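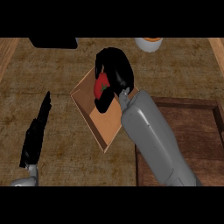

4.2 What the simulated workcell told us about the budget

I should admit up front that I came to this part of the project as the person holding the spreadsheet. Emilian Hodoroagă wrote the simulation and Teodor Bratu ran it, and my job was to turn whatever they learned into a purchase request the packing shed could live with. So this section is less about control and more about money, and I've kept it in the order we worked it out, dead ends included.

Our starting request was simple enough: two arms, two grippers, a bench, and the bits that hold it all together. The Primov shed packs mixed produce boxes for local delivery, and the tomatoes were what worried everyone, me included (I've lost enough of them at the bottom of a shopping bag). Figure 4 shows the two-arm cell in simulation, with the right gripper's fingers curved around a tomato inside an open cardboard box and the left gripper off to the side with nothing in it. We went back to that view again and again while arguing over the quote, mostly because of how much of the box interior the gripper covers up.

That turned into our first real budget question. The Hitolier quote gave us one overhead camera for the whole cell, and I'd been rather pleased with it, as cameras are where these quotes tend to swell. But look at the right-hand gripper in Figure 4 and you can see why Teodor wasn't pleased. It's a big dark thing in a small box! From that viewpoint it hides a good part of what you'd want to inspect, and our placement check was supposed to happen with the hand still in there. We tried moving the virtual camera before spending anything, and the better positions for the right side were worse for the left. In the end I added a wrist camera on each arm to the request and took the money from the conveyor upgrade, which we'd only put in because the brochure bundled it.

The second question was whether we needed the second arm at all. I pushed hard on this one. An arm is the biggest single line in the request, and when I looked at Figure 4 with my accountant's hat on, I saw an expensive piece of equipment pointing at bare table. Emilian's answer was that one moment in a task says very little about how busy an arm is over a shift, and fair enough. So we logged it. Across 1,353 simulated packing cycles we recorded when each arm was moving, when it was holding something, and when it was waiting on the other. The left arm earned its keep on cycles that involved steadying or turning the box, and on the rest it mostly waited. We kept it in the request, but as a separately priced option with its own start date, so the shed could begin with one arm and bring in the other in the second budget year. The supplier, Kaczorowski, was fine with that provided the bench was drilled for both from the start.

Then there were the grippers, which I'd priced as if they were all the same. They aren't, at least not for our purposes. A finger that has to curve around soft fruit while staying clear of cardboard has very little room to be wrong, and the simulated hand comes up past the top rim of the box, so clearance at the walls became a line in our test plan. We ended up listing the fingers as a consumable, with a spare set for each hand, and that moved them from the capital budget to the operating one. I'd recommend having that chat with your finance people early. Ours had views.

A few words on the props. We kept a wooden tray and a couple of other objects on the virtual table so that reaching paths had something to contend with, and the right arm passes over the tray on its way to the box in the figure. On the real bench, that tray position meant more width than I'd allowed for. The bench in the first draft of the request came from a catalogue size, picked before anyone had run a single motion, and a wider one bumped us into a different freight class (I'm still cross about the freight). If you're planning something like this, I'd leave the bench until last, or at least leave its dimensions open in the quote.

What the simulation couldn't price was labour. I spent most of February trying to get a sensible figure for commissioning, and the best I managed was the integrator's day rate and a cap. Ondeo agreed to a cap of 193 hours for installation, calibration and staff training combined, with anything past that needing written approval. We also held back 70 per cent of the commissioning fee until the cell had passed the shed's own acceptance test – their boxes, their produce, their bench height. I can't claim the split came out of any clever analysis. It was what both sides would sign.

One caution about using rendered cells this way. Tomatoes in our model have a fixed shape and a tidy weight distribution, and the cardboard doesn't sag or go soft in a cool room. None of our bruising estimates should be read as purchase advice, and we left them out of the business case for that reason. Reach, clearance, visibility and waiting time were the things we felt comfortable putting dollars against.

The revised request went to the shed's owners on 25th April with the optional arm on its own page. The line-by-line comparison between that version and the first draft is in Appendix B, and the camera placement trials are written up in Section 4.3.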